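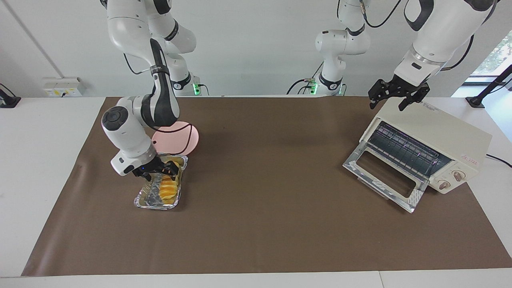
Foil tray and small cream toaster oven

Lasagne in a toaster oven: foil tray or proper dish?
Posted in Small Kitchens by Grasari

I moved into a flat in July where the kitchen is really a corridor with ambitions. No built-in oven, no room for one, and a landlord who thinks a microwave counts as cooking. So I have a toaster oven. It does toast, and it does a decent baked potato if you start before you're hungry.

What it won't do is lasagne. I build it in a foil tray, same recipe my aunt used for 104 guests at her wedding (divided down, obviously), and every time the top goes black while the middle stays like something out of a pond. I've tried turning the heat down. Then I get pale lasagne with a pond in it. Is it the tray, the oven or me? My flatmate has already voted.

Barta
Mostly the oven, a bit you. The top element is very close to the food in these things, so anything tall gets grilled before it gets baked. Make it shallower — two layers of pasta, three at the most — and put the rack on the lowest rung. Cover the tray tightly with foil for the first half hour at 170, then take the cover off for the last ten minutes or so. Keep the cover well away from the elements, and check your manual first, as some makers don't want foil in there at all.

Also warm your sauces before you assemble. Cold white sauce straight from the fridge is where ponds come from. And let it stand for 11 minutes afterwards. Ten is probably fine but I once timed it and I'm not changing now.

Stondent
just get an air fryer

Dorian Besnard
I'd keep the foil tray. A thick ceramic dish takes an age to heat through in a little oven, and half of them won't let the door shut. The trouble with foil is that it bends when it's full, so put it on a baking sheet before you fill it. I learned this with two pints of ragù and a pair of pale slippers.

One other thing: the number on the dial is more of a mood. Mine ran 20 degrees hot for years and I blamed the cheese. A cheap oven thermometer sorted it out. If yours reads high as well, you can tell your flatmate the vote is void.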